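Bench Cell 2 – Periodic Inspection Checklist with Comments
Site: Pallcombe, sorting bench area
Equipment: table-mounted arm, two-finger gripper, wrist camera, three work containers

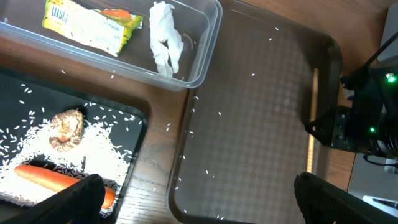
Scope. Covers the arm, its table mount, the gripper fingers, the wrist camera, cabling and the work surface. The control PC and the network switch are on the Ginitz room sheet and are not repeated. Inspection done 24 December 2018 with the cell at hold, then powered down for sections 2 and 4. The last full inspection was in July.

Marking: OK = acceptable as found. ADJ = adjusted during inspection. OPEN = action outstanding. N/A = not applicable to this cell.

SECTION 1 – WORK SURFACE AND CONTAINERS

1.1 Table top free of cracks, raised grain and splinters in the reach area. OK
Comment: Wood surface. Old clamp marks along the front edge, shallow, no effect on tray seating.

1.2 Loose material on table between containers. OPEN
Comment: Rice grains on the table between the trays. Grains under a tray lip lift one corner and the pick height is then wrong on that side. Sweep with the soft brush at every changeover. Do not use the air line, which drives grains toward the mount.

1.3 Food tray (black). ADJ
Comment: Rice, carrot and mushroom in the tray. Rice is heaped toward one end and there are grains on the surface of the tray near its upper edge. Leveled after inspection. The carrot was partly buried, and a partly buried item gives a poor grasp estimate on the long axis. Operators are to set items on the rice and leave them uncovered unless the run sheet calls for it.

1.4 Receiving tray (dark brown, patterned base). ADJ
Comment: Sparse grains across the base. The diamond pattern holds them and tipping the tray does not clear it. Brush along the pattern, then tip. Raised edges checked by hand, no chips.

1.5 Clear container (waste items). OK
Comment: One snack wrapper and one tissue inside. Contents are within the load list for this cell. Check the walls for scratches at each inspection – a scratched wall gives false edges to the camera. Light scratching on the outside only.

1.6 Container positions against table marks. ADJ
Comment: Brown tray was off its marks. Reset and checked with the Brolley corner gauge. The tape marks are wearing and should be redone before the next long run.

1.7 Reflections from tray walls. OPEN
Comment: The brown tray shows a narrow strip of light along its right inner wall. The segmentation has treated this strip as an object before. Rotate the lamp head away from that wall and compare two captures. Matte tray on request from stores, not yet issued.

SECTION 2 – ARM MOUNT

2.1 Mounting bracket seated flat near table edge. OK
Comment: No gap at either side with the feeler gauge. No crushing of the wood below the bracket.

2.2 Mount fasteners. ADJ
Comment: One fastener moved before the wrench clicked. All were re-torqued in cross order and paint-marked. The wood compresses slowly under the bracket, so the marks should be looked at weekly and the torque checked at the normal interval. Do not exceed the value on the mount drawing to compensate.

2.3 Play at the base with arm extended. OK
Comment: Push and pull by hand at the wrist, power off. No knock felt. A knock with the bracket tight points to the base joint, and the arm then comes off the cell for repair.

2.4 Clearance from arm housing to nearest tray wall, all taught positions. OK
Comment: Lowest clearance is 14 mm, at the far corner of the brown tray. Limit is the same as on the previous sheet and is met.

SECTION 3 – STATUS INDICATORS AND STOP

3.1 Status lights on arm housing. OK
Comment: Both green with the cell at hold. One light green and the other dark is a bus fault, even if the arm still answers commands. Stop and log it.

3.2 Emergency stop, bench button. OK
Comment: Pressed once at rest and once at reduced speed. Lights changed state both times. Reset needs the button and the screen, as intended.

3.3 Emergency stop reachable from the normal standing position. OK

3.4 Reduced speed limit active in teach mode. OK
Comment: Parameter read back and compared with the signed copy.

3.5 Guard or light curtain. N/A
Comment: Cell is run under the low-force assessment. The assessment is void if the fingers are changed for a stiffer type.

SECTION 4 – GRIPPER

4.1 Finger surfaces. OK
Comment: Texture still sharp on the contact faces. Replace both fingers together when the texture is smooth to the touch over more than a third of the face. A new finger against a worn one pulls soft items to one side.

4.2 Finger fasteners. OK
Comment: Thread lock intact.

4.3 Fingers parallel when closed on the shim. ADJ
Comment: Slight opening at the tips. Corrected at the adjuster, then cycled 16 times and measured again. No drift.

4.4 Material trapped in finger joints or slide. ADJ
Comment: Starch dust on the slide, wiped with a dry lint-free cloth. No solvent on this slide – it lifts the dry film. Whole grains in the slide can stall the drive on closing. If the gripper stalls short of the closed position, power down and look before homing again.

4.5 Grip force. OK
Comment: Measured with the Gasser pad at the low setting used for food items. Reading stable over the test cycle. The higher setting used for rigid items is not permitted with mushrooms on the bench.

4.6 Cycle counter. OK
Comment: 700 cycles since the slide was last cleaned. This is within the interval but the dust found at 4.4 suggests the interval is too long for rice work. Proposal to shorten it is with the cell owner.

SECTION 5 – CABLING

5.1 Arm cable, hanging section below the arm. OPEN
Comment: Black cable hangs below the arm near the table edge. Fit a second clip so that the loop stays clear of a person walking past. The bend radius at the connector must be kept when the clip is added. If the radius cannot be kept, leave the cable as it is and raise a note.

5.2 Connector strain relief. OK

5.3 Wrist camera cable through full wrist rotation. OK
Comment: Rotated by hand in both directions. Cable does not reach the finger roots. The sleeve has a rub mark from the previous routing, not growing.

5.4 Cable jacket, cuts or flattening. OK
Comment: Check the underside also, where it meets the table edge.

SECTION 6 – WRIST CAMERA

6.1 Lens clean. ADJ
Comment: Light film, cleaned with a blower and one pass of lens tissue. Rice dust scratches the coating if wiped before blowing.

6.2 Camera bracket tight. OK

6.3 Both fingers visible in the camera view at open position. OK
Comment: Both enter from the bottom edge and face each other, as on the reference capture. If only one is visible the bracket has turned and the hand-eye calibration is not valid.

6.4 Hand-eye calibration check. OK
Comment: Touch-off on the target plate inside tolerance at all points. Repeat after any work on section 2 or on 6.2. It was repeated after the fastener work at 2.2.

6.5 Exposure. OPEN
Comment: Linked to 1.7. Do not lower the exposure to suppress the wall reflection. The black tray then loses its edges and the tray finder fails.

SECTION 7 – FLOOR AND SURROUNDINGS

7.1 Floor beside the table free of spilled grain. ADJ
Comment: Swept. Dry rice on a smooth floor is a slip hazard. Include the strip on the arm side of the table, which is regularly missed.

7.2 Items stored on the floor within the walking line. OPEN
Comment: Walking line to be taped. Until then keep all items behind the table leg.

7.3 Food material age. OK
Comment: Vegetables are replaced by the date on the box label, rice monthly. None of it is for eating after use on the bench.

SECTION 8 – FUNCTIONAL RUN

8.1 Home, hover and return, no load. OK
Comment: No noise from the wrist on return.

8.2 Pick and place, standard set, low force. OK
Comment: 122 picks run after all adjustments. Two missed grasps, both on the wrapper, where the fingers closed on a fold and slipped. Within the acceptance limit for film items. No damage to the mushroom.

8.3 Stop during motion with item held. OK
Comment: Item retained. Fingers hold on stop and open only on command.

8.4 Log file saved and labeled with the cell number. OK

OPEN ITEMS CARRIED FORWARD

1.2 Brush to be kept on a hook at the bench. Changeover card to be amended.
1.7 / 6.5 Lamp head to be rotated, captures compared, matte tray requested.
5.1 Second cable clip.
7.2 Floor tape.

Result: released for low-force work. Not released for unattended running until 5.1 is closed and the mount paint marks have been checked once under load. Next inspection at the normal interval, or sooner after any collision, finger change or removal of the arm from the table.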